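2 May 2019

Budget day. Spent the morning on the gripper question and the afternoon on the order sheet, which is the wrong way round, but the Vachon quote only came through at noon.

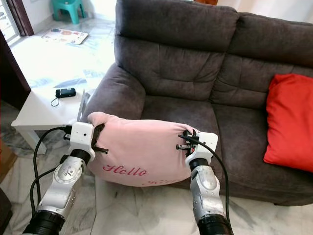 The remaining equipment money stands at 3000 until the new year's allocation in January. The Vachon quote for a second pair of grippers is 2876 with delivery. That leaves 124, and the spare finger sets are not included. Grakia want less for the pair but their mounting plate does not match our wrist flange, so an adapter would have to be machined, and the adapter adds length at the worst place. I have left Grakia on the sheet with a note and a line through it.

Katsuhiko Onishi rang at two. He is against buying a second pair at all. His view is that soft goods wear out fingers long before they wear out housings, and that we should put the money into fingers and cables and run the present pair until something in the drive fails. He quoted 553 for a full set of fingers from Presura, both arms, and said he would hold that price to the end of the month. I asked about lead time. He did not know and will find out.

I think he is mostly right. Cushions and pillows are the bulk of the household list for the summer, and a two-handed hold on stuffed fabric needs grip at both ends and very little force. The housings are not the weak point. The cables worry me more. They run outside the arms, and a loop that hangs clear in one pose can catch on furniture in the next. Sleeving is cheap: I have put down 100 for sleeving and clips, to be bought locally and not through the Nostex account, as Nostex add a handling charge to anything small.

Revised sheet, then:

Finger set, Presura: 553
Sleeving and clips: 100
Held back against a drive failure: the rest, 2347

The second pair goes on the January request. I shall need hours run per gripper to support it, and at present the log gives hours per arm only. Added a column this evening — it should have been there from the start.

Still to settle: whether the finger set comes with screws, and whether Vachon will keep their quote open past the summer. Wrote to them at five. No reply yet.

Must also measure the depth of the sofa seat before fixing the reach figures. The tape is in the other bag.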